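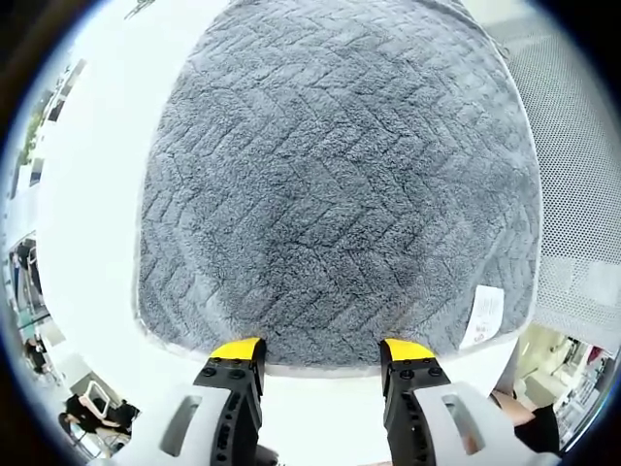
Nandi Mathebula wrote in to ask whether a plush mat can go through the washer every week without losing its fluff, and since we get some version of that question all the time, it gets top billing on this page. Yes, it can! Weekly is fine for most microfiber mats, and a busy bathroom will thank you for it. Cold or warm water, mild detergent, no fabric softener. Check the care label first, and if it disagrees with us, go with the label.

Bath Mat Questions
Last updated 8/9/20

Why no fabric softener?
It coats the fibers, and coated fibers don't drink up water the way they should. If you've already been using it, run the mat through two washes with plain water and a cup of white vinegar. You'll feel the difference under your feet.

Can I put it in the dryer?
Low heat if the label allows it, or no heat at all. High heat is rough on microfiber and rougher on a non-slip backing. We love line drying in summer – hang it over two lines instead of one so air gets underneath and you don't end up with a crease down the middle.

My gray mat looks flat and clumpy. Is it worn out?
Probably not! Long pile sticks together as it dries, and on a gray mat the shadows between the tufts make it look worse than it is. Give it a good shake outside, then go over it with a soft dry brush, working in short strokes.

Will brushing ruin a chevron or herringbone pattern?
Not if you follow the grooves. Brush along one row of diagonals, then change direction for the next. Going straight across blurs the lines for a while, but they usually show up again after a wash and a shake. Jianguo Qin does his with an old (clean) nail brush and says it's the most relaxing five minutes of his Sunday.

Where should I brush it?
On a table, if you have one big enough. Lay the mat flat, smooth the corners out and you can reach every bit of it without kneeling on tile. A light tabletop is great for this, as gray fuzz shows up on it right away and you can see how much is coming loose.

How much shedding is normal?
A new mat sheds for the first few washes. Wash it by itself until that stops, and keep it away from dark towels (we learned this one the hard way, with a navy bath sheet that has never been the same). Clean the lint screen every time.

Can I cut off the care label?
Please don't! If it tickles your toes, turn the mat so the label end faces the wall or the tub. Shireen Pillay wrote hers down in a notebook before the print wore away, a very good idea if you own several mats from different makers.

How often should I lift it off the floor?
After every shower. Drape it over the side of the tub and let both sides dry. A mat left flat on wet tile will start to smell in a hurry, especially in August.

What about the musty smell, once it's there?
Vinegar in the rinse, an extra spin, then a full day in the sun. Still musty? Repeat once. Some backings hold on to the smell for good, and then it's time for a new mat.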